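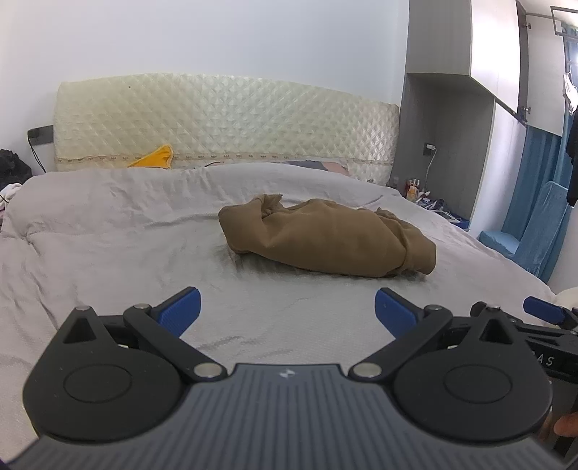 Clearing the Bed When It Has Turned Into a Closet

I have a chair in my bedroom that is supposed to catch the worn-once clothes. It's been full since April. So everything goes on the bed now, and by the end of the week I'm moving a heap from one side to the other just to lie down. If your bed looks like that too (a bunched-up brown something in the middle, black clothes piled on the edge, a pillow going wherever it likes), here are the things I do. It takes me a short while when I start before dinner and forever when I start at bedtime, so please start before dinner!

Start with whatever is in the middle

I used to begin in the corners, with the big pile, and I'd lose heart halfway through. Now I go for the single crumpled thing lying in the middle of the sheet. Pick it up, shake it out hard, and decide right then. Towel? Bathroom hook. Shirt you can still wear? Hanger. Anything you have to sniff twice goes in the wash, and yes, I have sniffed three times and put it back in the drawer, and I regretted it at work the next day.

Once the middle is clear you've got a folding table. That's the whole trick. A bed is a wonderful height for folding if you stand at the side, and terrible if you sit on it, as my back will tell you.

The dark pile

Black clothes are the ones I put off. They all look the same in a heap, and under a bedroom lamp I can't tell navy leggings from black ones to save my life. Carry the whole armful to a window. I sort dark things by sleeves and legs first, never by color – tops on the left, bottoms on the right, socks and small stuff in a basket to deal with later in front of the TV.

Don't fold black things on a pale sheet if you have a cat or you shed like I do. Or at least do them first, then run a lint roller over the sheet. I buy the Brirent refills, 90 sheets to a roll, and I tear off more than I need every single time. A damp rubber glove works nearly as well. Drag it toward you in short strokes and the fluff rolls up into a little sausage that you can pick off.

Small bundles down the side

Check the gap between the mattress and whatever is next to it, and anything tucked in at the side of the bed. Bundles of light fabric love to live there. I've found pillowcases, a pajama top I had already replaced, and one time a whole sundress. Open every bundle before you throw it in the washer. My neighbor Natalia Olvera washed a white and pink bundle without looking and there was a red sock in the middle of it, so now she has a pink and pink bundle.

Gray sheets and faint marks

I love gray sheets, they forgive a lot, but they also let you pretend for too long. Strip everything off, pull the sheet flat with both hands and look along it sideways in daylight. Marks show up much better from a low angle.

For the ordinary faint ones (hand cream, a bit of tea, who knows), I do this:

Dab on a little dish soap, the plain clear kind.
Work it in with a fingertip and leave it while you fold.
Rinse the spot with cold water from the back of the fabric.
Wash the sheet as usual, and look again before it goes in the dryer.

That last one matters most. Heat sets a lot of stains and then you own them for good. I've got a fitted sheet with a coffee ring that I baked in myself.

As for wrinkles, I don't iron sheets. I'm not going to start. What I do is take the sheet out while it's a tiny bit damp, put it straight on the bed, tug the corners and smooth from the center out. I leave it uncovered while it finishes drying, and the creases mostly let go. If company is coming I fill a spray bottle with 300 ml of water, mist the top third where people look, and pull it tight again. Let that dry too before you make the bed.

Padded headboards

Mine has stitching all over it, and if yours is the quilted diamond sort you'll know that every one of those seams holds dust. I ignored it for years. Then I leaned a white pillow on it, took the pillow away, and well.

Use the soft brush on the vacuum and go along the stitching lines, first one slant and then the other. Turn the suction down if you can. For cream fabric, wring a cloth out in barely soapy water until it feels almost dry and blot, don't scrub. Try it low down behind a pillow first. If there's a printed trim or border I go around it with a dry brush only – I don't trust prints.

If there's a wall switch by the headboard, wipe that with a dry cloth while you're there. No spray near it, and none near any cable that hangs down beside the bed.

Pillows last

Pillows go back when everything else is done. Take them to an open window, punch them a few times (very satisfying), and pull the case corners out properly so you don't get one empty point sticking up like an ear. I don't match mine. A yellow one next to a patterned one looks cheerful to me, and Tarık Şimşekoğlu, who rents the room upstairs and has opinions, says it looks like a yard sale. He sleeps on one flat pillow with no case. I rest the yellow one on the headboard, patterned one to the right.

Keeping it clear

I keep a Tolov basket by the door with a cloth liner, for worn-once things only. The limit is six pieces. When I get to the seventh, something has to be hung up or washed before it can go in. I break this rule every week or so, but even a broken rule has cut the heap on my bed down by half.

Next time I'll do the chair.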